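Support > Customer tickets > Sorting cells > Monda
Search tickets, parts, sites Go

Arm stops on cloth, bench staff pulled back to the cell
Site: Monda, Dasthorpe
Equipment: Prellex arm and gripper, sorting bench
Supported by: Nasution
Priority: Medium
Opened: May 2026
Status: Open, waiting on customer

Customer, bench lead
The arm keeps pausing when there is cloth in the tray. It goes down, comes up, goes down again in the same spot and then asks for a person. Hard items are mostly fine. When it asks, whoever is closest has to leave the repair bench, lift the cloth off, press resume and walk back. On the last full shift we did that 20 times. Before the arm came we had two people sorting by hand and neither of them had to get up. Now they are both on repairs and cleaning, which they were glad about, but they say they can't get through a job without being called over.

Please advise whether this is a setting or a fault.

Nasution support
Thanks. Can you confirm which software profile is showing on the main screen, and whether the trays are filled by hand or tipped from a tub? Please also attach a view of the tray as it is normally loaded.

Customer, bench lead
Profile is Mixed Small. Trays are tipped. Soft things come out of the tub last so they land on top. Views attached.
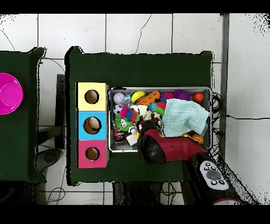 Attachment 1. Arm over the tray, mint washcloth covering much of the right half.

Nasution support
Got it. Mixed Small was set up for hard items and small balls. It picks a target from what it can see on top, and a cloth lying over other things gives it one large flat shape with no clear edge to grip. It should try, fail, move on to another target and come back. Going back to the same spot suggests the retry limit has been changed. The default is two tries before it moves on. Could someone check Settings > Pick > Retries?

Customer, afternoon operator
Retries was on 6. I don't know who changed it. The screen doesn't ask for a login so it could have been any of us. I have put it back to 2.

Customer, afternoon operator
Update after a shift with retries on 2. Fewer pauses, but it now leaves the cloth until last and stops there, so we still get called at the end of each tray. That is easier to plan around. One of the repair staff has started checking the cell between jobs and it is usually ready for them.

Second attachment has a fuller tray. The cloth in that one was bunched up instead of lying flat. It also had the crushed can and a plastic bag in it, and neither of those should be coming through on this line.

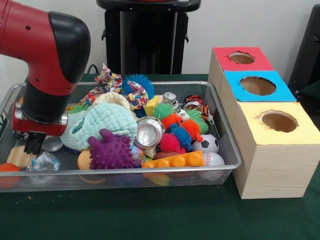
Attachment 2. Gripper fingers down at the left of the tray, mint cloth to the right of them, boxes beyond the tray.

Nasution support
Thank you, that helps. A few points.

1. Bunched cloth is much easier for this gripper than flat cloth. If the person tipping the tub can scrunch soft items by hand, do that for now.
2. Crumpled clear plastic is hard for the camera to pick out and can catch on the fingers. Please take bags out before the tray goes on the bench.
3. There is a separate Soft Items profile. It is slower. We can load it remotely but it needs a supervised run of five trays with someone standing at the stop button.
4. We recommend a login for the Settings page. Nasution can turn this on.

Customer, bench lead
Yes to 4. For 3, I need to know who is meant to stand there. The repair staff were told when the arm went in that they would not be minding it. If this is a one-off run I will do it myself. If it is going to be a regular thing then it is a job, and it needs to go on the roster with hours against it.

For 1 and 2, tipping has been done by whoever is free. I have asked for it to be one named role each shift, with time to go through the tub first. The afternoon operator has said they would take it – they used to do the hand sorting and know what turns up.

Nasution support
Understood. The supervised run is once only, after the profile is loaded. Ordinary running does not need anyone at the button. Login has been switched on and the code sent to you separately.

Customer, afternoon operator
Could the call light stay on without the buzzer? People at the repair bench can see the light from where they sit. The buzzer is the part that makes everyone jump.

Nasution support
Yes. Settings > Alerts > Sound > Off. The buzzer will still go for an emergency stop and that can't be turned off.

Customer, afternoon operator
Done, thanks. Much better.

Nasution support
Leaving this open until the Soft Items run has a time. Bench lead to send two options that suit the roster. Next service visit to Dasthorpe is in July and we will check the gripper fingers for wear then.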